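The Grape Table at Dulimville

Svenja Albers buys grapes the way other people buy bread, every couple of days and without a list. She wants dark red ones, firm at the stem end, and she leaves the bag behind at the store if the fruit at the bottom is soft.

At Putix, where she runs the lunch room, the grapes go out in a bowl with no tongs and no sign. She stopped cutting them into small bunches last October. People pulled off what they wanted and left the bare stems, and by 2 in the afternoon the bowl looked like kindling.
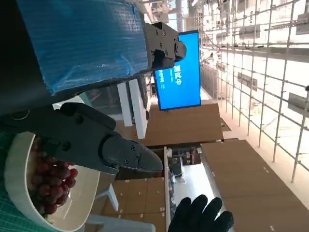

Dark red grapes in a thick-rimmed white bowl, with a gridded green cutting mat at the edge.

Now she takes them off the stem first. She rinses them in cold water, spreads them on a towel for 20 minutes and throws out any with split skin. The bowl matters too, she says. A heavy one stays put when people reach in, and white shows up a bad grape right away.

Eamon Hegarty, who grows table grapes outside Dulimville, disagrees with her on one point. He would keep them unwashed until the last minute. The pale bloom on the skin helps hold in moisture, he says, and washing takes some of it off.

Albers has heard this from him before. Her grapes are gone by four.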